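Gripper trials move to the bathroom

The comparison of fingertips for the Andden project has moved out of the workshop and into a furnished bathroom. Su-bin Yoon is running the sessions with a handheld controller, and Ya-wen Yip keeps the log and checks the wrist cameras between runs.

Two sets of tips are being compared on the same two-finger gripper. The dark pointed ones came with the hand. The other set is a flat rubber pair made for us by Kodico. Each set gets 500 attempts, so there will be 1000 in the log when we finish. The tasks are small ones: picking things up beside a basin, wiping a counter, pulling a door open by its edge.

We are also looking at how the wrist camera copes with polished surfaces. Stone and mirrors give it a lot of stray detail, and glossy wood throws back patches of light that the software can take for objects.
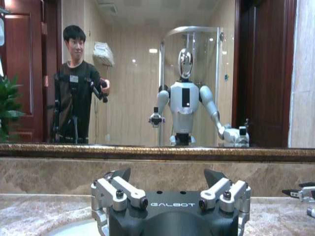
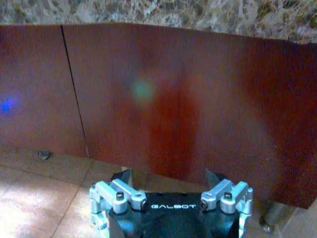
Wrist camera views with the pointed tips fitted: the marble counter and mirror (first), and the red-brown wood panel with tiled floor (second).

The pointed tips are good at thin edges and poor at anything round. In the first 44 attempts on a bar of soap they dropped it 12 times. Kodico's pair held the soap better but could not get behind a door that was nearly shut. Ya-wen would like to try a tip with a rubber pad and a narrow end, and Kodico has agreed to cut a sample.

The controller has had one change. The trigger now closes the fingers more slowly over the last part of its travel, and Su-bin finds it easier to stop before the hand squeezes too hard.

The same tests will be repeated at the Srithong flat in August. Anyone at Bramatlow who wants a turn on the controller should speak to Su-bin.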